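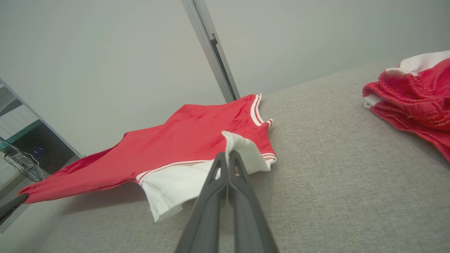
Automatic channel selection should be off by default in small offices. The feature samples the air at boot, picks the quietest channel and then, on most firmware, stays there until the next restart. A reading taken at 5 in the morning after a power cut says little about the load at midday.

At the Caldale office we had three access points on automatic. Two of them settled on the same channel after an update in November, and laptops in the hallway between them slowed to a crawl. Svend Ladefoged set all three by hand, using channels 1, 6 and 11 at 20 MHz width, and lowered the transmit power on the middle unit. The complaints stopped.

Inger Hjaltested objects that a fixed plan goes stale when the neighbors change their gear. That is true, and a site survey twice a year covers it. A survey takes nearly 2 hours with a laptop and a floor plan. Tracing a fault on a network that picks its own settings takes longer, and the log seldom records why a channel was chosen.

Vendors could settle the argument by writing each channel change to the log with the time and the noise reading. Until they do, I will keep setting channels by hand and taping the list inside the cabinet door.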